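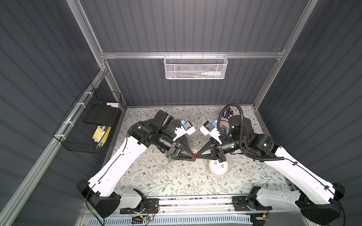
3.2 How players retell a story

Our second data set comes from the forum attached to Gramon, a puzzle game with a small but active following. In November a user posted a tale about a hidden level that plays a recording of the player's own footsteps. Within weeks it had been copied, shortened and rewritten many times. We collected 60 versions and read each one in full.

Two of the authors, Tô and Mekonnen, coded the versions separately for narrator, setting and ending. Where they disagreed, Quách made the final choice. The codes follow those used by Vlachou in his study of the Javer rumours, with one change: we treat "a friend told me" and "I read this somewhere" as the same kind of source.

The footsteps appear in every version. The ending does not hold up so well. In the first post the narrator sells the console; later writers prefer to have him vanish, and 4 versions stop in the middle of a word. Longer retellings tend to add technical detail – file names, error codes, the colour of the loading bar – while the short ones keep only the level and the sound.

We worked out the order in which the versions were posted, and linked each text to its most likely parent. Some of these links are uncertain, as several users deleted their posts before we began collecting. We return to the deleted posts in Section 4.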